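The boxes Siobhán Ó Conaill picks up for a living

Siobhán Ó Conaill has a degree in linguistics and spends her working day picking up groceries and putting them down again. "My mother tells people I'm in computing," she says. "It's kinder to everyone."

She runs collection at Besow, a small outfit that gathers examples for companies teaching machines to handle household things. One example is one go at one task, start to finish, done by a person holding a gripper. The current order, from a client called Kornunent, is for 838 of them, all on kitchen tables. By the time we speak she has 734 in hand and a sore thumb.

The rules sound simple enough. Approach the object, close the fingers, move it, let go. Then do it again, but differently, and this is where people come unstuck.

"You get good at it, and that's a disaster," she says. "By the fortieth go you've found the perfect way to lift a box and you never do anything else. The model learns one trick and falls to bits when somebody turns the box sideways." 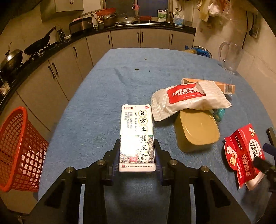 A medicine box held upright in the gripper's padded fingers, with more packaging waiting on the right.

Boxes are her favourites, as far as she has favourites. They have flat sides and stay where they are put. Snack packs she regards as a personal enemy. "A bag changes shape every time you look at it. I've had longer arguments with crisps than with my landlord."

Her colleague Malachy Buckley checks the results and throws out up to 40 in a batch, mostly for hurrying. Does she mind? "I mind enormously. He sends a little note with each one. 'Fingers closed early.' I know they closed early, Malachy, they were my fingers."

Fumbles are another matter. If she misses a grip and recovers, it stays in – Kornunent asked for those in June, having found that its machine had only ever seen things go well and had no idea what to do when they didn't.

I ask whether the work has changed her at home. She thinks about it for a while. "I put the milk away very slowly now," she says. "My husband has asked me to stop."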